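Shots, sleeves and a very long line
Nov 22, 2023

So I finally got my flu shot and the updated Covid booster, both on the same afternoon, one in each arm. I'd been putting it off since August, mostly out of laziness (and a little because last year's booster flattened me for a day and I had plans every single weekend).

I booked through the Tosby pharmacy on Pacheco, the one with the tiny parking lot. Their website gave me confirmation number 466 and a time slot, and then I stood in line for 20 minutes anyway behind people who also had time slots. Fine! I had a podcast. The pharmacist was quick and nice and asked me all the allergy questions twice, which I appreciated, having once broken out in hives from an antibiotic.
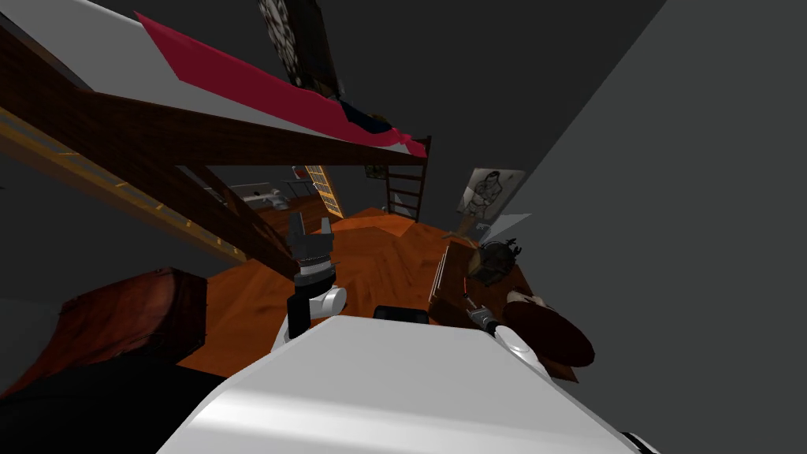
My left arm, the Covid one, was the sore one. By bedtime I couldn't sleep on that side, and I woke up at three with chills and dug out my thickest socks. Tea, toast, a couple of Tylenol, back to bed. The flu arm didn't bother me at all — I kept poking it to check.

The next day I was slow and kind of cranky. My step counter said 980 by dinnertime, and I'm pretty sure most of those were to the fridge. The morning after that I felt normal again and walked the dog the long way around.

If you're getting both, wear something with loose sleeves. I wore a sweater that had to come halfway off over my head, in front of the greeting cards. Next up is the dentist, and I've already rescheduled that one twice.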